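4.2 Recording a cloth-folding episode

1. Lay the cloth on the pad and crumple it by hand. The Ratstead method needs a different start each time.
2. Hold one gripper in each hand with the marker cubes uncovered.
3. Start the recording and wait 2 seconds before you move.
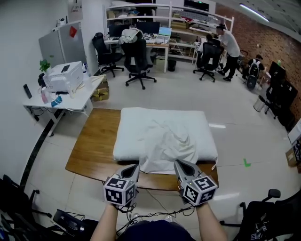

4. Fold at normal speed. Episodes longer than 80 seconds are dropped from training.

Note: The baseline policy was trained on 226 episodes.

Caution: Keep the cables clear of your feet.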